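Ovudlow collects household handling examples for other people's learning systems. Its current job is a clothing set commissioned by Rollska, and the work is done in ordinary bedrooms with hand-held grippers. We spoke with the collection lead on a Monday, between sessions, mainly about what separates a usable example from one that gets thrown out.

The target for the set is 2,000 accepted episodes. An episode starts when the gripper tips first close on fabric and ends when the garment has been released and both grippers are clear of it. Everything before and after is trimmed.

"Accepted is the word that matters in the contract," the lead says. "We record more than we deliver. At the moment we have 1,000 through review, and another 400 waiting for someone to look at them."

Clothing was the client's choice. Rollska had already trained on boxes and kitchen containers, and its model handled rigid objects well enough. Fabric was a different problem. A sleeve has no fixed shape, and the place to take hold of it changes every time it is put down.

"With a cup you can label the handle and be done," the lead says. "With a jacket, the grasp point depends on how it fell. We don't label grasp points at all. The operator picks a fold and closes on it, and the choice itself is the data."
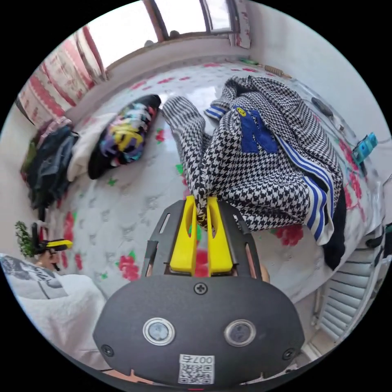

Yellow fingers closed on a gathered fold of a houndstooth garment.

Patterned garments are requested specifically. Checks and stripes bend with the cloth, which gives the model more surface information than a plain dark shirt does. They also cause trouble. A dense check can confuse the tracking that works out where the gripper is, particularly when the garment fills most of the view and moves at the same time as the hand.

Ovudlow runs tracking through a package called Brelov, and an episode is dropped if the path has a gap during the grasp. Gaps elsewhere can be filled in.

"We used to keep those and mark them," the lead says. "The client asked us to stop. A bad path in the middle of a grasp teaches the wrong thing about where the fingers were, and the mark tends to get lost when files are merged."

The bedding is left as it is found. So are the clothes that are not being handled. Operators are told to clear only what would block the arm, and the written procedure says nothing on tidiness beyond that.
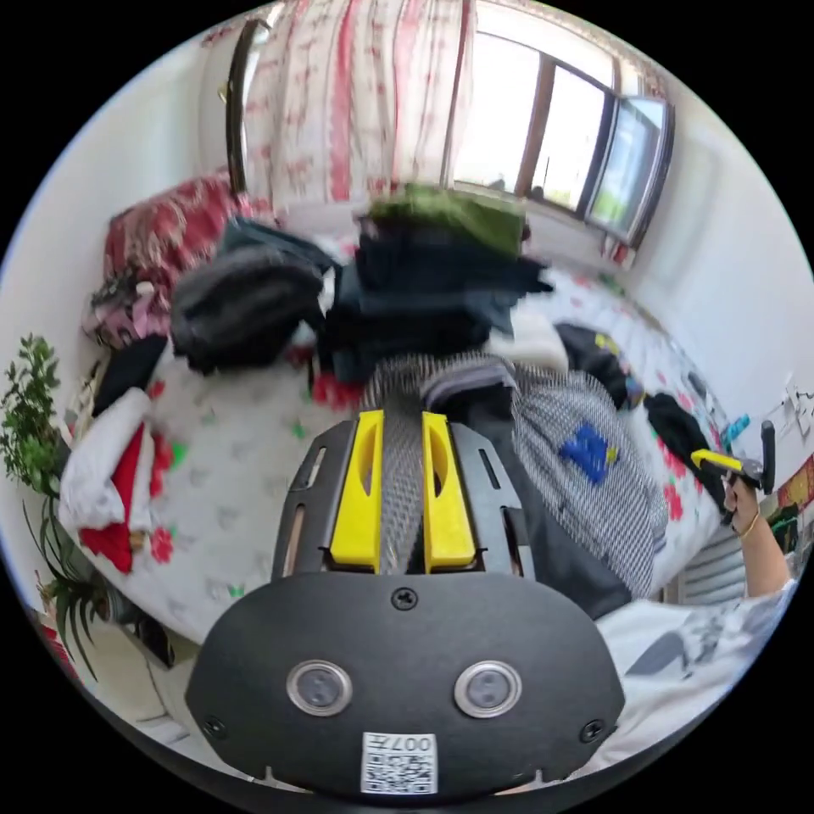 The lead is firm on this point, having worked on an earlier set, Lai, that was recorded on plain tables with one item at a time. The Lai recordings were clean and easy to review. The model trained on them could pick up a shirt from a table and did poorly when the same shirt was lying on other shirts.

"It had never had to decide which cloth belonged to which garment," the lead says. "That was our mistake in planning. You can't add clutter later."

Two-handed work takes longest to teach. New operators tend to move both grippers at once, so that neither side of the garment is held still. The procedure asks for one gripper to hold while the other travels, with the roles changing only when both tips have stopped. Training takes 3 sessions, and nothing from the first is kept.
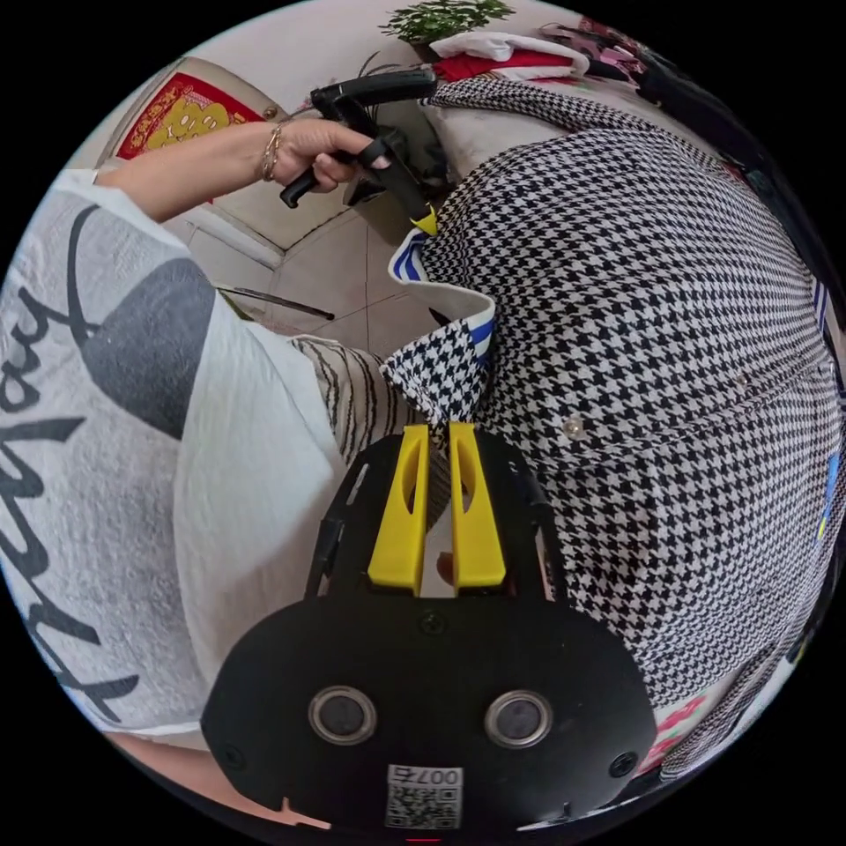

Two grippers in view, the far one with its yellow tip at the collar area of a houndstooth garment.

Collars and cuffs are treated as separate tasks in the file structure, as the trim and lining are often a different thickness from the body of the garment. Slips are kept if the operator recovers within the same episode. The reviewer notes the slip and leaves the recording uncut.

Asked what would change in the next round, the lead lists two items. The first is shorter sessions, as grip speed drifts when operators get tired and the drift shows up in the logs. The second is window light. Bright panes cost detail at the top of the view, and the present rule only says to avoid facing a window directly.

"We'll rewrite that one," the lead says. "Operators read it differently, and some of them turn away from the bed to follow it."

Recording for Rollska continues through October.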